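Visit report: garment handling work at the Dronaven site, Brerkville

The Brerkville site records folding and sorting work with hand-held grippers. Staff carry the tools through ordinary household tasks, and the recordings are used to train robot arms for the laundry line that Awasthi plans to start in October. We were shown the bedroom stations first. Denim is treated as a separate category from shirts and towels.
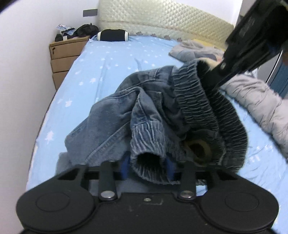
Report by the Lara visits desk, 2020-09-12

Jeans with an elastic waistband are among the slower items. The gathered waist pulls the cloth into a bundle, and the operator has to find an edge before any fold can begin. With two fingers per tool there is no spreading the fabric by hand. Operators told us they now grip closer to seams and hems than they did in their first weeks.

The site employs 68 people. Of these, 2 shifts rotate between recording and review. The target is 246 accepted recordings per shift; the previous figure, 117, dates from when each operator also labeled their own work. Labeling has moved to a separate desk, and several former folders have transferred there at the same pay grade.
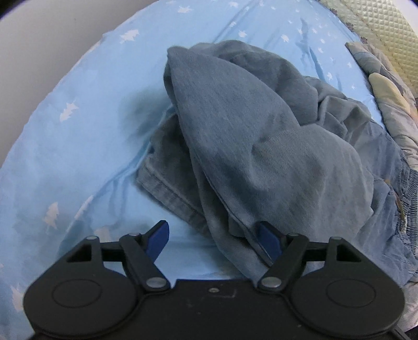

Photo: Dronaven site records

A thick stitched hem gives the fingers a firmer hold than a single layer of twill. Review staff mark the grip point and the type of edge.

Wrist strain was the main complaint. Breaks have been lengthened and tool weight is under review. Operators also asked how many folding jobs will remain once the line is running. Management had no number to give us.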